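Why do people say a road is "closed for ten days"?
By Irén Veres 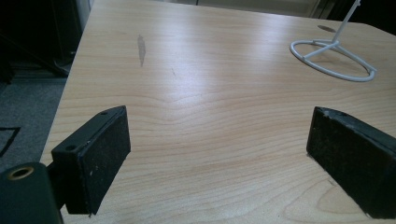 You may have heard a grown-up say it in the car. The coast road is shut, there has been a landslide, and it will be open again in 10 days. I want you to be suspicious of that last part.

A landslide is what happens when part of a hill slips downwards. Rain soaks into the soil and makes it heavy. If the ground underneath is weak, or steep, or both, down it comes. Roads by the sea are often cut into the sides of hills, so that is where the mud and rocks land.

Clearing the mud sounds like the whole job. Diggers fill lorries and the lorries drive off. But is the hill still moving? Somebody has to check, and hills don't keep to a timetable. If more soil slides down in the night, the diggers start again.

Take the road between Puranlow and Stulinen. It shut in December and the first sign said 10 days. Then the sign said 20. Then the sign was taken away, which I thought was rather cheeky. Part of the road itself had dropped, and you can't shovel that back.

What about going round? From Puranlow the short way is 18 miles. The other way goes inland through Curik, over the hill and back down again, and it takes far longer. People who worked in Stulinen for part of the week had to choose between a very early start and staying the night with friends. Some gave up the job.

You will also hear that a new road will be "stronger than ever". Ask how they know. A wall or a net can hold back loose rocks. Drains can carry rainwater out of the hill. These things help, but a net won't stop a whole hillside.

So next time someone tells you the day a road will open, try asking two things. Has the hill stopped moving? And who went to look?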